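ロボットに「手本」を見せる午後　遠隔操作の教え方を習いに行ってきた

うちの電気ケトルの説明書すら最後まで読んだことのない私が、ロボットに仕事を教える側に回ることになった。きっかけは編集部の雑談である。「最近のロボットって、プログラムを書かなくても、人がやって見せれば覚えるらしいよ」と誰かが言い、「じゃあ誰か行ってきてよ」となり、気づいたら私が電車に乗っていた。だいたいいつもこうなのだ。

行き先は、卓上ロボットの教え方を一日で体験させてくれる工房、ザヴァール(Zavar)。駅から川沿いに歩いて、自転車屋の角を曲がった古いビルの二階にある。エレベーターはない。階段の途中に「もうすぐです」と手書きの貼り紙があって、この時点でちょっと好きになってしまった。

教室で最初に習うのは、ロボットの動かし方ではなくて、黙って座ることだった。本当に！　椅子に深く腰かけて、肘の位置を決めて、肩の力を抜く。スタッフの方によれば、教える人の姿勢が悪いと、その悪さがそのまま記録に残るのだという。ピアノ教室みたいだなと思いながら、私は背筋を伸ばした。猫背歴の長い人間にはなかなかつらい。

さて、教え方には大きく分けて二通りある。

ひとつは、ロボットの腕を直接つかんで動かすやり方。習字の先生が後ろから手を添えてくれる、あれをこちらがロボットにしてあげる感じだ。関節の力を抜いた状態にしておいて、手首のあたりを持ち、行かせたいところまで連れていく。体験用の腕を触らせてもらったら、思ったより素直についてくる。ただ、自分の手がカメラに映り込んでしまうので、映像を見て覚えさせたいときには困ることもあるそうだ。

もうひとつが、遠隔操作。手元に操作用の腕があって、こちらを動かすと、作業台のほうの腕が同じように動く。この工房では操作用をプーニャ(Punia)と呼んでいて、初めての人はほぼ全員、こちらで習う。握りの部分を指でつまむと、向こうの指先が閉じる。離すと開く。説明としてはこれだけで、三歳児でもわかる。

ところが、やってみるとこれがもう、全然できない。

右手はまだいいのだ。問題は左手で、右を動かしているあいだ、左がどこにあるのかを私の脳がきれいに忘れてしまう。はっとして見ると、向こうの左腕がしょんぼり下を向いている。私の左手が膝のほうへ落ちていたのである。ロボットは何も悪くない。私が落としたものを、そのとおり落としただけだ。

「鏡だと思ってください」と言われて、なるほどと思ったものの、毎朝鏡を見て髪を直している割に寝癖を見逃す人間なので、あまり助けにはならなかった。

練習の課題は、小さなものをつまんで、もう片方の手に渡すこと。人間がやれば、考えもしない動作だ。でもそれを分解してみると、つまむ、持ち上げる、運ぶ、相手の手が来るのを待つ、相手がしっかり持ったのを見届けてから離す、と意外に忙しい。とくに最後の「見届けてから離す」が難しい。私はせっかちなので、相手が閉じる前に離してしまう。ぽとり。拾って、また渡す。ぽとり。

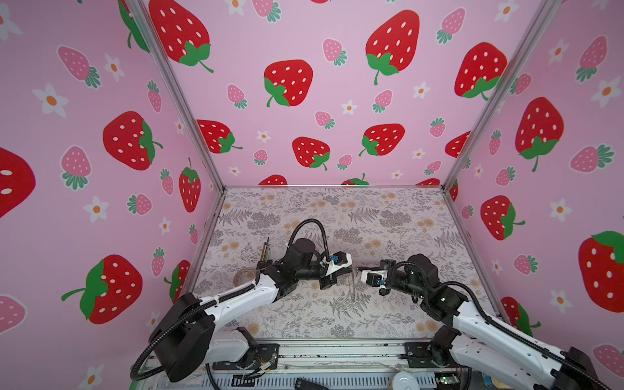
両腕の指先が近づいていくときの緊張感は、子どものころに遊んだイライラ棒に近い。いちご柄の壁に囲まれた、なんともかわいらしい作業台なのに、こちらは手に汗をかいている。台のほうは灰色のシダと小花の布で、色鉛筆の束や透明テープの置いてある様子など、手芸好きの叔母の机にしか見えない。

失敗した手本も、ロボットは覚えてしまうのでしょうか？

覚えさせるかどうかは、人が選びます。記録は一回ごとに分かれているので、落としたりぶつけたりした回は、あとから外すことができます。ただし、少しずれた位置から持ち直してうまくいったような回は、残しておくと役に立ちます。きれいな手本ばかりだと、ロボットは少しずれたときの立て直し方を知らないままになってしまうからです。

この話を聞いて、私はかなり気が楽になった。つまり、よろよろしても最後にちゃんと渡せれば、そのよろよろにも値打ちがあるということだ。急に自分がいい先生のような気がしてくる。

もちろん、ただよろよろしていればいいわけではない。休憩のときに、教える側の心得をいくつか教えてもらったので書いておく。

まず、急がないこと。早送りのような動きで見せると、まねをする腕も雑になる。次に、止まらないこと。これは意外だった。迷って途中でじっと固まると、ロボットはその「じっとする」まで手本だと思ってしまい、本番でも同じところで考えこむことがあるらしい。ゆっくり、でも流れるように。盆踊りの輪に入るときの要領だと私は理解した(合っているかどうかは聞かなかった)。

それから、目で見てわかることだけを頼りに動くこと。遠隔操作で教えるとき、ロボットが判断に使えるのは主にカメラの映像だ。手首のそばにもカメラの入った部分があって、指先の近くはそこから見ている。ところが教える私のほうは、椅子から身を乗り出して、腕の陰になったところまで覗きこんでしまう。そうやってつかんだ手本は、ロボットからすると「なぜそこへ手を伸ばしたのかわからない」手本になる。慣れた人は、カメラの映像だけを画面に出して、それを見ながら動かすのだそうだ。私も挑戦してみたが、奥行きがまったくつかめず、空気を何度もつまんだ。空気をつまむ手本なら、たぶんこの日いちばんの数を残したと思う。

置き場所を少しずつ変えるのも大事だという。いつも同じ場所に置いて教えると、ロボットは「もの」ではなく「場所」を覚えてしまうことがある。そこで一回ごとに、ちょっと右、ちょっと奥、向きを斜めに、と変えていく。これは楽しかった。きょうだい喧嘩で相手のおやつの位置をこっそりずらしていた経験が、こんなところで生きるとは。

この日の私の目標は、使える手本を20回分残すことだった。午前中はぽとりの連続で、お昼のおにぎりを食べながら、正直帰りたくなっていた。それが午後になって、ふっと楽になったのだ。何かコツをつかんだというより、向こうの腕のことを「向こうの腕」と思わなくなった感じ。つまもうと思う前に指が動いていて、渡す瞬間にちゃんと待てている。ああ、待てた！　声に出して言ってしまい、隣のブースの人に笑われた。

記録の整理にはカスタス(Custus)という画面を使う。一回ごとの動きが短い映像になって並んでいて、残す、外す、を選んでいくだけ。自分の動きを後から見るのは、留守番電話の自分の声を聞くような恥ずかしさがある。私は渡す直前に必ず右手をほんの少し持ち上げる癖があるらしく、どの映像にもそれが映っていた。「あ、これは覚えますね」とスタッフの方。覚えますか。覚えますよ。

夕方、目標の回数がそろったところで、この日の私の作業はおしまいになった。学習そのものには時間がかかるので、結果は後日のお楽しみだという。教えたその場で「はい、できました」とはいかないのが、なんだか人に教えるのと似ている。ちなみに20回というのは体験用の分量で、頼りになる動きに育てたければ、もっとたくさんの手本がいるとのこと。ほかの人が残した手本と合わせて使うこともできるそうで、私のあの右手の癖が、よその人のきれいな動きに混ざるのかと思うと、申し訳ないような、ちょっとうれしいような。

帰り道、コンビニで肉まんを受け取りながら、店員さんの手をまじまじと見てしまった。こちらの手が袋をつかむのを待って、すっと離す。なんという自然さ。あの待ち方を教えるのに、私は半日かかったのである。

10月には、布をたたむ少し難しい回が始まるという。テーラーニ(Tehrani)という中級コースで、両手を同時に動かす時間がぐっと長くなるらしい。左手を膝に落とす人間が行っていいものか迷うところだけれど、申し込み用紙はもうかばんに入っている。とりあえず今週は、洗濯物をゆっくり、止まらずにたたむ練習をしている。家族には不気味がられている。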